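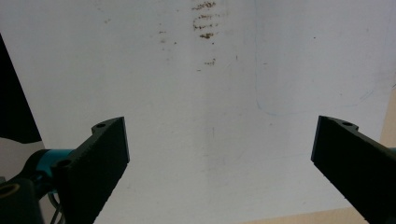 Paper Handling and Hand Folding
Handout 2 — Preparing the Sheet
Instructor: Gwendolyn Lindgren

In the first meeting we spoke about kinds of paper and how they are sold. Today we work with one large white sheet for each pair of students. Please read this handout before you touch the paper, and keep it next to you during the exercise.

1. The table

Wipe the table with a dry cloth. Small crumbs of eraser are the most common reason for marks on the back side of a sheet. Wash your hands and dry them fully. Hand cream must wait until after class.

2. Laying the sheet down

Carry the sheet with two hands, at opposite corners, so that it hangs in a soft curve. When it is carried by one corner, it bends sharply near the fingers and this small bend stays forever. Put down the far edge first, then let the rest follow slowly. If air stays under the middle, lift the near edge again and repeat. Do not press the air out with the palm.

3. Finding the grain

Grain is the direction in which most of the fibers lie. Bend the sheet gently toward its middle, without making a fold, first from one side and then from the other. The direction with less resistance is parallel to the grain. Write a small arrow with pencil in the corner, on the back.

Many students confuse this in the beginning. With thin paper the difference is difficult to feel, so try three or four times before you decide.

4. Looking at the surface

Look at the sheet from a low position, with the window in front of you. White paper is almost never equally white to the eye — one part looks brighter and another part a little gray, and this usually comes from the light in the room. Turn the sheet a half turn and look again. If the duller area stays in the same place on the table, it is the light. If it travels with the paper, there is a stain or a change in thickness, and you should mark it with pencil on the back.

5. The first fold

Fold along the grain. Bring the edges together, hold them with one hand, and with the other hand move the bone folder from the middle to the outside. One slow stroke is enough. Several quick strokes make the paper shiny.

For the second fold, across the grain, make a light score line first. Otherwise the fibers can break and the fold looks rough, especially in heavier paper.

Homework

Prepare two folded sheets, one along the grain and one across it, and write one paragraph about the difference. Give them to Otis Ostrowski by Friday, April 6, 2018. Please put your name on the back in pencil, no ink.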